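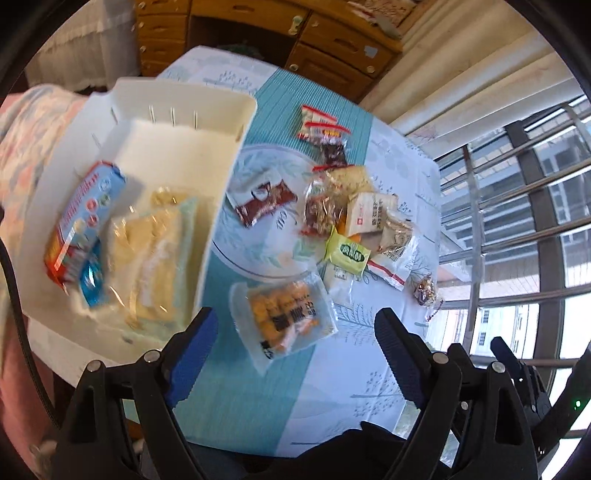 The Snack Table at Whitcombe House

My aunt left me the apartment, the tablecloth, and a standing obligation to feed anyone who sat down for longer than a minute. The apartment I sold. The obligation turned out to be attached to me.

So on Wednesday I was putting out snacks for a man from Stollico, the moving company, who was coming to give me an estimate and had said on the phone that he wouldn't need a thing. I had heard that one before. My aunt once sent a meter reader home with 14 dumplings and a jar.

I began with the white tray, for order. The bread or pastry went in the tray. The blue snack box went in the tray. After that, order lost its grip on the situation and things started landing on the cloth: the nuts, the dried fruit, the fried pieces in the bag with the dark label, a small gold candy that rolled off toward the far side as if it had another appointment. I put one wrapped snack on the good plate with the blue flowers, to suggest a meal.

He looked it over from the doorway with his clipboard against his chest.

"Is this all going?" he said.

"It's for you."

"Ma'am, I have to ask. Food is a separate line."

He sat. He ate a handful of nuts standing by to eat a second handful. He told me about a piano in Drernivden and a staircase that disagreed with it. By the time he remembered the estimate he had crumbs on page two, and the number he wrote there was $1,381.

I moved the fried ones closer to his elbow.

He chewed for a while, looking at the wall. Then he crossed it out and wrote $994.

"That's without the table," he said.

I went to see what else was in the cupboard.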